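Home / Equipment / Gellorum Paired Hand-held Grippers

The Gellorum set records two-handed household work without a robot present at the point of recording. Each hand-held gripper carries a printed marker cube, from which its position is recovered. 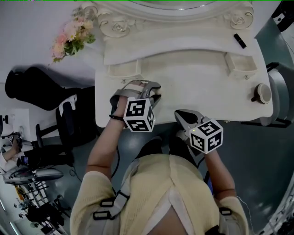
In our method study, operators completed 1,000 recordings over 27 sessions. Policies trained on both hands together needed around 2 fewer attempts per drawer task than those trained on each hand separately - the full method note is supplied with every set.
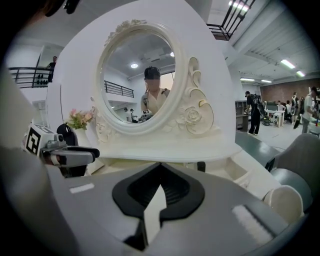
Neema Khaemba writes that her laboratory saw the same gain on drawers, but a smaller one on small items, and asks for longer wrist straps.

Loan period: 3 weeks. Enquiries: Erasto Were, Equipment Office.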